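The Sheet Always Wins
A night, a morning and one long argument with two yards of white cotton

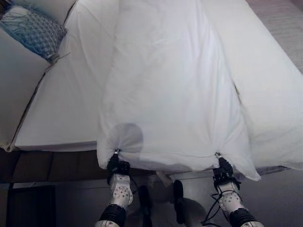 There are people who can make a bed without thinking about it. I have met them. They take hold of two corners, give one bored flick of the wrists, and the sheet floats down square with the mattress as if it had been measured there. My own sheets come down like a parachute with a grudge. One side reaches the floor, the other stops six inches short of the edge, and somewhere in the middle is a ridge that will find my hip at three in the morning.

I am fifty-one years old. I have bought a house, buried a dog and once argued a parking ticket down to nothing. It seemed late in the day to be losing to linen, so last February I went to Damen, a hotel with 95 rooms and, by my count, no ridges, and asked to be taught.

Asabe Onyeka has run housekeeping there for long enough that she no longer looks at the sheet while she's making the bed. She looks at you. This is unnerving, particularly when you are holding the other end.

"You're strangling it," she told me, within a minute of our meeting.

She was right. I had the corners bunched up in my fists like a kid with birthday money. Onyeka wants the cloth held near the very tip, and she wants the pull to come from the elbows. Pull too hard and you get creases running off in long lines from wherever your fingers are, and then you have to spend the next few minutes smoothing out a mess you made yourself. The weight of the cotton does most of the work if you let it. I did not let it. I have trust issues with cotton.

Then there's the air. A flat sheet going over a mattress needs a little air under it, enough to settle and not so much that it sails. Onyeka lifts hers to chest height and brings it down slowly. I lifted mine over my head and vanished inside it. When I came out she was folding a pillowcase.

White sheets make all of this worse. A pattern forgives you. You can hide a week's worth of sloppy tucking under a decent floral, and I have. White shows every wrinkle the moment the lamp goes on, and a thin white sheet will show you your own shadow too, in case you'd forgotten who was responsible.

Why do we put up with it? I took that one to Heriberto Ledesma, who sells bedding at Flirora, a shop so quiet that I caught myself whispering about duvets. Ledesma believes white sells on hope. Customers come in wanting the hotel bed, he says, and what they really want is someone else to make it.

He then tried to sell me a 929-thread-count set called the Fallar, which cost more than my first car and felt very nice against the back of the hand. I asked what I'd be getting over the 200-thread-count set at the other end of the shelf. "It's heavier," he said. After a pause, he added that it would also be harder to iron. I bought the cheap one. I felt I owed him something for his candor, so I bought a pillow too, and it has been on the wrong end of the bed ever since.

The pillow question I leave to braver writers. My wife wants a quilted one against the headboard and a plain one in front. I want 2 pillows, both of which I am allowed to sleep on. We have reached an arrangement in which she decides.

As for the lessons, I went back to Damen three more times. I can now do the bottom corners, the mitered kind, with the fold at an angle and the loose flap tucked flat. The top corners are still a matter of luck. Onyeka watched my final attempt from the doorway, walked over, moved one edge the width of a finger and left without comment. I've decided to take it as a pass.

At home the bed gets made most mornings. The ridge has moved a little to the left, where it bothers my wife.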